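Serkside Museum of Household Life
Galleries / Collections and Displays / Keeping Things in Their Place

Keeping Things in Their Place: shelf, bin and pocket

The Museum's display on household storage opened in July in the Alham Room and is arranged by the kind of place in which a thing is kept. It covers the open shelf, the bin, the drawer and the pocket. The pages of this gallery are concerned with the first, second and last of these. Drawers are treated separately under Kitchen Furniture.

The Museum holds 2,326 objects connected with storage in the home, of which 821 were received as part of the Sipos Bequest. Most are plain goods of recent date. They were bought in ordinary shops and used in ordinary rooms, and many came to the Museum with their former contents still inside. It is the policy of the Collections Department to record contents and container together wherever this can be done safely. Food is never retained, but its packaging may be.

The gallery text was prepared by Irén Bodnár, Keeper of Domestic Collections, and revised by Erzsébet Gál of the Learning Department. Visitors who require it in large print should ask at the front desk.

1. The pocket

Small flat articles present a particular difficulty in the home. Loyalty cards, library cards, travel passes and bank cards are nearly the same size, are needed at different times and are easily mislaid. Earlier households dealt with the smaller number they had by means of a purse, a dresser drawer or a nail by the door. The bound card holder, with a cover outside and clear sleeves inside, works on the same principle as a photograph album and allows each card to be found by turning leaves.

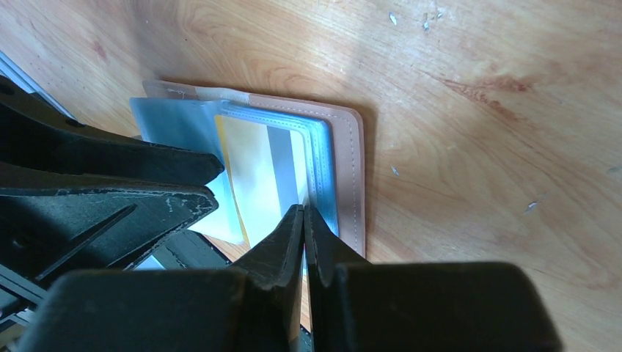 Card holder with pale pink leather cover and blue-tinted sleeves, shown open with cards in place.

The cover has rounded corners and a line of fine stitching set a little way in from the edge. A yellow card, a mostly white one and a silvery grey one show through the plastic, the tint of which softens their colours. Owners of such holders frequently report that they know a card by its colour long before they read it, and the Learning Department has made use of this remark in its sessions for schools. Pupils are asked to put a set of blank coloured cards in order of use, and then to explain their order to a partner.

Conservation note. Plastic sleeves and leather do not age at the same rate. Holders in the collection are stored flat and open where possible, with a sheet of acid-free tissue between the sleeves and the cover. Cards bearing a name or number are removed before an object is placed on open display and are replaced with blanks of the same colour.

2. The shelf and the bin

The shelf shows what it holds and the bin gathers it. Most kitchens make use of both, and the division between them is seldom written down. Tubs, cups and bottles tend to be given a shelf because they stand upright and may be stacked. Packets and other flat goods slide and fall, and are more often put into something with sides.
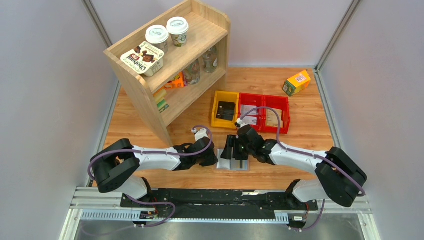
Serkside Gallery Papers, vol. 17, p. 19

The shelf unit has two visible levels and rounded side panels. A square tub with a cream-coloured Chobani lid shares the upper level with two round cups with white lids. Clear bottles or jars are kept on the level beneath, together with a bright orange package and a further one in yellow and green, much of which is hidden by the board over it. Three connected bins, one yellow and two red, hold flat items, and a small carton in yellow-orange and green lies on the tabletop away from them.

Connected bins are of interest to the Museum because they fix the order of things in a way that separate boxes do not. A household that buys three loose boxes may move them about at will. When the boxes are joined, the left-hand bin remains the left-hand bin, and members of the family soon learn which is which. Colour assists in this, although where two bins are alike the contents or the position must serve instead.

The low shelf unit has a longer history. Small shelves made to stand on a table or worktop were sold for spice tins and tea things well before fitted cupboards became usual, and the form has changed little. The lower level is commonly given to articles in less frequent use. In the Museum's interviews with local households, a number of people named the back of the lower shelf as the place where they would look last.

Related holdings

The Herkska Papers, consisting of household account books and shopping lists, may be consulted in the Reading Room by appointment. Several of the lists are set out according to the shelf on which the goods were to be put away. Readers should quote the box number when applying and should allow time for material to be brought from the outer store.

Trade catalogues for shelving and kitchen boxes are kept with the printed collections and do not need to be ordered in advance.

Using these pictures

Both pictures may be reproduced for teaching and private study without charge. Requests for any other use should be made in writing to the Collections Department, giving the title of this page and the number of the section concerned.

Next gallery: Kitchen Furniture
Back to Collections and Displays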